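Draludcombe Countertops Opens Kitchen Showroom Where Visitors Can Cook on the Stone

Working kitchen lets homeowners try quartz surfaces before they order

FOR IMMEDIATE RELEASE

Draludcombe Countertops, a maker and installer of kitchen surfaces, will open a working kitchen to the public in May. The kitchen is part of the company's Zadesel showroom and has been fitted with light grey speckled quartz and a black glass-topped gas cooktop. Visitors can book time in it, bring their own food and pans, and cook a meal the way they would at home.

The company has sold quartz from small samples for most of its history. Customers choose a color from a square of stone held under store lights, and the full counter goes in some weeks later. Draludcombe says the most common call it gets after an installation is about how the color looks at different times of day. A pale grey with dark flecks can seem almost white near a window and a good deal cooler at the far end of the same counter.

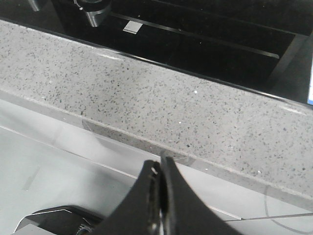 Edges are the other thing people ask about. The front edge of a counter takes more contact than any other part of it. People lean on it, drag bags across it and wipe crumbs over it into their hands. The showroom kitchen uses a slightly rounded front edge, and staff will have square and beveled pieces on hand for comparison. All three profiles are offered at the same price on orders placed through the showroom.

Each booking lasts 2 hours and is open to parties of up to four. There is no charge. Staff will show visitors how to light and shut off the burners and will then leave them to cook. Basic pans, plates and utensils are supplied, along with dish soap, cloths and a drying rack. Visitors are asked to bring their own ingredients and to clean up when they finish. The company considers the cleanup part of the visit. Wiping down a counter after frying tells a buyer how well the flecks hide crumbs, and how often a black glass cooktop next to it will need a cloth.

The layout was drawn by Ebrahimi Interiors, a local design firm that has worked with Draludcombe on home kitchens. Ebrahimi was asked to plan a room that an ordinary household might have. The finished space covers 900 square feet, including a sitting area and a wall of stone samples. Shelves and drawers hold everyday items, and the pans are the kind sold in any housewares store.

The designers put most of their time into the area near the stove. They wanted room to set down a dinner plate beside the burners without crowding the pans, and enough clear counter to chop vegetables within reach of the heat. Small pans and large ones both had to sit squarely on the supports. Before settling on a plan, the firm cooked simple meals in a mock-up of the kitchen and moved the stove twice.
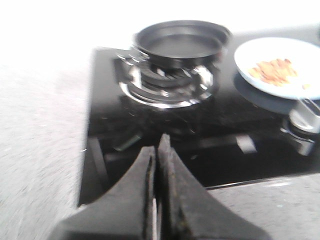
Clesitz, which tried an early booking, said it had gone in set on a darker stone and came out undecided, and that the cleanup had changed its thinking more than the cooking had. It also asked for a second cutting board and a better light over the sink. Draludcombe has ordered both and expects to have them in place before the opening.

The company advises all visitors to use a trivet or a folded towel under anything that has just come off the burner. Quartz counters are made with resin, and strong heat can mark them. Trivets will be kept in the drawer nearest the stove. Care sheets covering heat, stains and daily cleaning will be available at the front desk and are also included with every order.

Bookings will run in the morning and late afternoon so that visitors can choose the light closest to what they have at home. The sample wall will be open to walk-in visitors during regular store hours, with no booking needed. Anyone who books the kitchen may also take home up to 2 loaner samples for two weeks.

Children are welcome with an adult. The cooktop has no child lock, and adults are asked to stay in the kitchen while any burner is lit.

About Draludcombe Countertops

Draludcombe Countertops cuts and installs quartz, granite and solid-surface counters for homes and small businesses. Its services include measuring, removal of old counters, sink cutouts and repairs to chipped edges.

To book a cooking session or ask for samples, call or visit the Zadesel showroom front desk. Members of the press may arrange a separate visit through the same desk.

###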